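Datensatz Tronby – Stromverbrauch in Einkaufszentren während freiwilliger Abschaltstunden

Version 2, Stand 22.5.22

Zweck
Der Datensatz Tronby enthält Lastgänge aus Einkaufszentren, die sich an zeitlich begrenzten Abschaltaktionen beteiligt haben. Er dient der Auswertung von Beleuchtung, Lüftung und Kälte im Vergleich zu gewöhnlichen Betriebstagen.

Umfang
Erfasst sind 50 Messstellen an sechs Standorten. Zu jeder Abschaltstunde gehören etwa 2.000 Einzelwerte, einschließlich der Vergleichszeiträume. Die Standorte Cesside und Ondallow liefern zusätzlich Außentemperaturen.

Felder
standort – Kurzname des Einkaufszentrums
messstelle – laufende Kennung innerhalb des Standorts
zeit – Beginn des Messintervalls, Ortszeit
leistung_kw – mittlere Wirkleistung im Intervall
gruppe – licht, lueftung, kaelte oder sonstige
status – gemessen oder ergänzt

Erhebung und Aufbereitung
Die Werte stammen aus den Unterzählern der Betreiber und wurden mit dem Werkzeug Masri vereinheitlicht. Lücken von höchstens zwei Intervallen sind linear ergänzt und entsprechend gekennzeichnet. Längere Lücken bleiben leer.

Bekannte Einschränkungen
Mieterzähler sind nur in Cesside enthalten. Werte aus dem Dezember sind wegen verlängerter Öffnungszeiten nur eingeschränkt vergleichbar. Notbeleuchtung wird unter sonstige geführt. 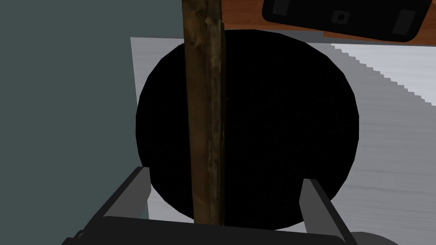 Abb. 1: Stab mit Holzstruktur vor dunkler, ovaler Scheibe (Computergrafik)

Nutzung
Die Weitergabe für Forschung und Lehre ist unter Nennung von Datensatz und Version gestattet. Eine gewerbliche Nutzung bedarf der schriftlichen Zustimmung der Herausgeber. Korrekturen werden in der Datei AENDERUNGEN dokumentiert – bereits veröffentlichte Versionen bleiben abrufbar.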